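Taren Sticker & Poster Files

README, last touched August 14, 2019

Print-ready files for the Drekport street sticker run and the window posters that went with it. Everything in here is free to print, cut up, recolor. Please dont sell it.

What's in the folder

stickers/ - 269 designs, one PDF each, 2 inch rounds unless the name says otherwise
posters/ - window posters, letter and tabloid
source/ - working files, layers mostly named, some not, sorry
fonts/ - Plillska, two weights, needed if you open anything in source/
palette.txt - the ink colors, hex and CMYK

The PDFs have outlined type so you don't need the font just to print. Only for edits.

Color

Started with a warm red and black, all of it. Looked like a clearance sale. The February redraw moved the backgrounds to pale greens and grays and kept the black for type. White hairlines in the pattern fills are 0.5 pt. Don't go under that, cheap vinyl eats them. 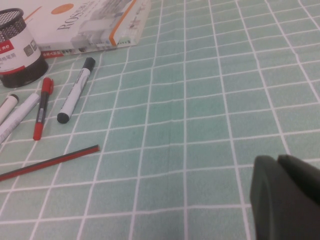
Mint green with a thin white grid, black mesh pen holder at upper left.

Pattern fills are swatches, not flattened, so scale them with the shape or turn that off in preferences first. If the grid lines come out fat after resizing you forgot to.

Printing

Stickers: matte vinyl, kiss cut. Cut line is a spot color called CUT, on its own layer. Some print shops want it named something else, just rename it.

Posters: uncoated paper, 90 lb text or heavier. Thin stuff curls in a sunny window within a week. Black is plain K on the small type and rich black on the big shapes. Leave it that way.

Home printing works ok for the posters. Turn off "fit to page" or the crop marks end up in the wrong place.

Lettering

Headlines were drawn by hand with a fat marker, scanned at 600 dpi, traced, cleaned up a little. Bumps left in on purpose. The small text is all Plillska Regular. If you add a new headline please draw it - the font set large next to the drawn ones looks off. 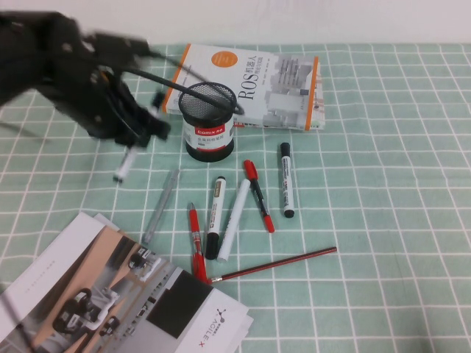

Known problems

- posters/bus_stop_tabloid.pdf has no bleed on the left side
- Two stickers share a file number, the second one has a b on the end
- Accents missing in the bold weight. Regular is fine
- Tamiru set (the food market ones) still uses the old red, redraw not finished
- Preview thumbnails are RGB and look brighter then the print

Reuse

Credit "Taren, Drekport" somewhere if theres room. On a sticker there usually isn't, fine. Shop logos in posters/partners/ are not ours to give away, take them out before you reprint.

To do

Finish Tamiru set
Spanish versions of the window posters
Fix that bleed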